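Draughts, grants and the man from the council

I've been meaning to put all my cold-house tips in one place for ages, and seeing as the election leaflets have started landing on the mat (every single one of them promising me a warmer home, bless them) now seems as good a time as any. It's August as I write, which I know is a daft time to be thinking about draughts, but it's much nicer kneeling by a skirting board in a T-shirt than in a coat and two jumpers.

First job, find the leaks. Wait for a windy evening, turn off any fans, and go round with a damp hand. Hold the back of it near the letterbox, the keyhole, the loft hatch, and along the bottom of every inside door. You'll feel the cold spots straight away. I used to do it with a lit joss stick until I got too close to the net curtains, so a damp hand it is.

Foam strip is fine for windows that open, but clean the frame first with a bit of white vinegar on a cloth and let it dry overnight. I skipped that the first year and the whole lot was hanging off by Christmas. For doors I like the brush sort. Measure twice, cut it with a junior hacksaw, and fit it with the door shut so the bristles only just touch the floor. Too low and it'll drag on the carpet and drive you up the wall.

Don't block airbricks or the trickle vents on your windows, please. My neighbour Emlyn Jarman did his with old socks and had black mould behind the wardrobe before spring. And if you've got a gas fire or a wood burner, leave that room's vents well alone and ask whoever services it. 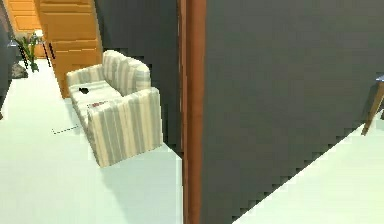 A striped two-seater and a dark grey wall.

Furniture next. If your sofa is shoved right up against a radiator, pull it forward a hand's width or more, you'll be amazed. Outside walls want a gap behind them too, just enough for air to get round. Long curtains should stop at the sill if the radiator's underneath, or be tucked in behind it of an evening. I hemmed mine with iron-on tape (no sewing, hooray!) and it has held up through more washes than I expected.

Then bleed the radiators. Heating off, let them cool, old towel on the floor, key in the valve and a gentle turn until the hissing stops and you get a dribble. Start downstairs. Check the boiler pressure afterwards and top it up if the needle's dropped. I keep the key on a bit of red ribbon on a hook inside the airing cupboard, having lost it every autumn before that.

Now, the leaflets. I'm not going to tell you how to vote and I've had plenty of cross emails in the past for even hinting, from both directions! Some of you think all this green home business is a wheeze to get at our boilers, and some of you think it should have happened thirty years ago. I go back and forth myself. But a draughty hall costs you the same whoever gets in, and if there's help going you may as well know how to ask for it.

So, a few things I've learned from filling in forms. Ring the council and ask for whoever deals with home energy. Ours was passed between departments when I tried, and I got further at 8.30 in the morning than I ever did after lunch. Write down the name of the person you speak to. Have a recent bill handy and, if you rent, something in writing from your landlord. Take photos of any damp before you wipe it off. Keep the lot in a plastic wallet, and keep a copy of the form as well, even if they swear they've got it.

If someone knocks on the door saying they're "from the scheme", take a leaflet, shut the door and ring the council on the number from the council's own website. Glória Simões wrote in to say she'd been asked for a £50 deposit on the doorstep for a survey she'd never requested. She kept her purse shut, good for her. Never sign anything on the step.

And do ask your candidates when they come round! I keep a list by the door. Who checks the work after it's done? What happens to people in flats? Who do I ring if the insulation goes wrong? The last chap who called didn't know, but he wrote it all down on the back of his own leaflet and did ring me the following week, so fair play.

One more for the loft. Lay a board across the joists to kneel on, wear a mask and long sleeves, and keep the insulation clear of any downlights. Draught-strip the hatch while you're up there. I use the same foam tape as on the windows, and a hook-and-eye catch to pull it down tight.

Next time I'll be doing limescale, as promised, and the kettle question that so many of you have asked.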